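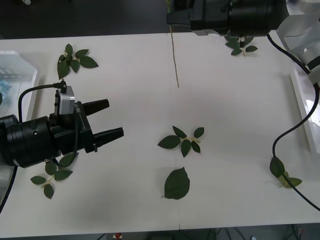 Figure 1. Artificial leaf sprigs on a white tabletop.

Foliage and Flowers in Municipal Waiting Rooms
Project report by Fares Awad and Zoia Skoryk
Submitted Apr 16, 2021

The project examined how public offices in Ukley choose plants for their waiting rooms, and whether visitors prefer living plants to artificial ones. It was carried out in March with the permission of the Omden district office and the Onyshchenko clinic.

A questionnaire was given to 40 visitors. Of these, 21 stated a preference for living plants and the remainder had no preference or favoured artificial ones. Visitors to the clinic mentioned pollen more often than those at the district office, and several asked that scented flowers be kept away from the seating.
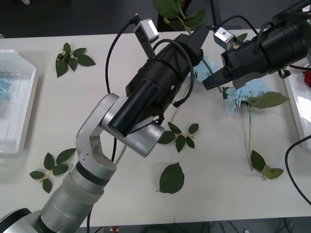
Figure 2. Pale blue hydrangea.

Staff at both sites were interviewed separately. The district office waters its plants twice a week, a duty which passes between departments and is sometimes missed. The clinic replaced its potted ferns last year with arrangements supplied by Skustovano, and staff now dust them every 30 days.

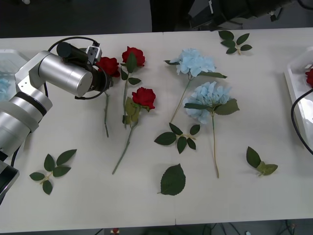
Cost was the second subject of the study. Living plants were cheaper to buy at both sites, but losses over the winter raised the yearly total above that of the artificial arrangements. The price of the latter depends largely on the blooms. Artificial roses, with separate greenery as seen on the table, allow a damaged stem to be replaced without buying a new arrangement. The clinic keeps a small stock of spare stems for this purpose.

The authors recommend that the district office name one department to care for its plants. A further survey in summer would show whether preferences change with the season.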